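Workshop tips: trying out grippers, arms and cameras at home without losing your rag

Updated Tuesday, more to come when I get a minute. Notes from swapping bits on and off a small arm over the winter.
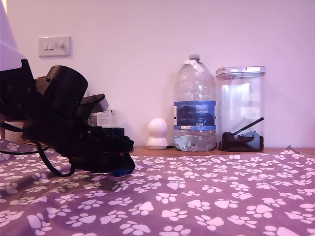 A reader writes that fabric is the worst thing you can start a gripper on, and that anyone comparing two sets of fingers should do a month on wooden blocks first. Blocks tell you which gripper is stronger, the comment goes on, and cloth only tells you which one got lucky.

Half agree. Blocks first, yes, but a day of blocks, not a month. Everything holds a block. I had the Hukell fingers and the Jirkico fingers dead level on blocks and then miles apart on a blanket. If you're going to use the thing on soft stuff, test on soft stuff.

Right, tips. No particular order.

Before you start

Clamp the base. Then clamp it again. Two clamps on opposite corners, not both at the front.

Masking tape round the base, pencil line on the tape. When it shifts you'll see it. It will shift.

Change one thing at a time. New fingers OR new camera OR new controller settings. I did all three at once in December and had to bin the whole lot of results.

Write the test down before you do it. How many goes, what counts as a pick, what counts as a drop. I count a pick if it clears the cloth and stays up while I say "one elephant two elephant". Any less and you're kidding yourself.

Same starting spot every run. Tailor's chalk for dark cloth, a bit of thread for light. Brushes out after.

Cables

Leave slack. More than you think. A tight cable pulls the wrist round on the far reach and you'll blame the motor.

But not so much slack it drags on the work. A loop that catches a fold will pull the fold with it, and then the pick looks brilliant or terrible for no reason. Swing the arm slowly through its whole range with the power off and watch the loops the entire way.

Velcro ties, not zip ties. You'll be undoing them tonight.

Label both ends of every lead. Nail varnish dots do fine. Mine all look the same and I've plugged the wrong one in more times than I'd like.

Listen for a click at the plug. No click, not in.

Fingers and tips

Hukell: stiff, narrow, good at getting under an edge. Slides off fleece if you come straight down on it. Come in at a slant, close slowly, lift slowly.

Jirkico: wider and bit squashy. Much better on a flat sheet of cloth where there's no edge to find. Rubbish on anything thin and hard, coins, keys, etc.

Score over the whole run, 300 goes each on cloth: the Jirkico won easily. On blocks nothing in it. On a teaspoon the Hukell every time. So it depends what you want it for, sorry.

Wipe the tips between sets. Fluff builds up quicker than you'd think and it halves the grip. Damp cloth, then dry cloth. Sticky tape works too if it's just lint.

Rubber band round each finger if the tips are too slick. The fat sort you get on broccoli. Replace them weekly, they go shiny.

Heat shrink looks tidier than rubber bands and grips worse. Tried it twice.

Check both fingers meet in the middle. Close them on a bit of paper and pull. Paper should tug evenly, if it swings to one side then one finger is out. Loosen, nudge, tighten, do it again.

Don't use threadlock on the finger screws untill you've settled on a set. Ask me how I know.

Soft things

Fleece: grabs well, stretches. Lift twice as high as you think or the tail end stays down.

Cotton: slippery flat, fine once there's a ruck in it. Push the cloth 2 cm with closed fingers to raise a fold, then open and pinch the fold. Best trick on this page.

Towel: easy. Don't test on towel only, it flatters everything.

Silky linings: gave up.

Pattern matters if you're using a camera to find the cloth. A repeating print is a decent test as the software can mistake one bit for the next. Plain cloth has the opposite problem, nothing to look at. Try one of each before you say a camera's any good.

Iron between sets or don't iron at all. Don't iron sometimes.

Cameras

Tried the Nadard on the wrist and then on a shelf. Wrist view is lovely up close and useless for finding anything. Shelf view finds it and then the arm gets in the way at the very last second. If you can only have one, shelf, off to the side, higher than feels right.

If you move the camera, redo the calibration. Even a knock. I put a pencil cross on the table at 467 mm from the base and check the software agrees before every session. Thirty seconds. Saves an evening.

Lighting. Pick one setting and leave it. If there's a dimmer in the room mark your spot on the knob. Coloured bulbs play havoc with anything that looks for colour, so either use white or do all your runs under the same tint.

Curtains shut. Sun coming and going will ruin a comparison, the morning set always looks better than the afternoon one.

Clean the lens. Yes I know. Clean it anyway.

Turn autofocus off if you can. The Nadard hunts whenever the arm comes past and you get a string of blurry frames just when you need a sharp one.

See-through things are hard for any camera. Clear bottles, clear tubs, glasses. Strip of tape round the bit you want it to find and it'll cope much better.

Controllers

Two on the bench, the Vasconcelos and a homemade one. The Vasconcelos is smoother, no contest. The homemade one is easier to mend at 11 at night.

Start at the slowest speed. Go up one notch, ten goes, up another. Stop at the first notch where it starts dropping things, come back down one. Leave it there.

Set a grip limit before anything else. Too much squeeze and the motor gets hot holding it. Put your finger on the housing after ten minutes, if you can't keep it there turn the grip down.

Save settings under a name you'll understand next week. "new2final" isn't one. I use finger, cloth, speed, so "jirk-fleece-4".

Write down the reach limit. Mine on paper is 610 mm. In practice it sags well before that and misses low. Do your comparisons in the middle of the range and test the far end seperately.

Wobble at the end of a move? Check the base clamps first, then the wrist screws, then the settings. In that order. Always the clamps.

Kill switch within reach of the hand you don't write with. You'll be holding a pen in the other.

Keeping score

Paper. Tally marks. A spreadsheet is nice for later but you won't stop to type with the arm half way down.

Three columns does it: clean pick, messy pick, miss. Messy means it came up but took half the blanket with it.

Note the odd ones. "Caught own cable" is worth more than another tick.

Swap the order round. If you always do the Hukell first it always gets the fresh cloth. Twenty of one, twenty of the other, back again.

Stop when you're tired. Run total here stands at 843 and the last fifty are suspect, could hardly read my own writing.

Small stuff

Egg box for screws. Write the part on the lid.

Old mouse mat under the base stops it creeping and cuts the noise.

Hex keys on a magnet, same place every time.

Long hair tied back, sleeves up, no lanyards.

Power off before you change fingers. Every time, even for one screw.

Spare set of finger screws in a bag taped under the table. They roll, and they're black, and so is my floor.

Still to try: suction cup on cotton, the wider Hukell tips, second Nadard from the opposite side. Will add below if any of it's worth having. If you've run the Vasconcelos with the Jirkico fingers on anything thicker than fleece leave a note with your grip setting, mine keeps cutting out on duvet covers and I can't see why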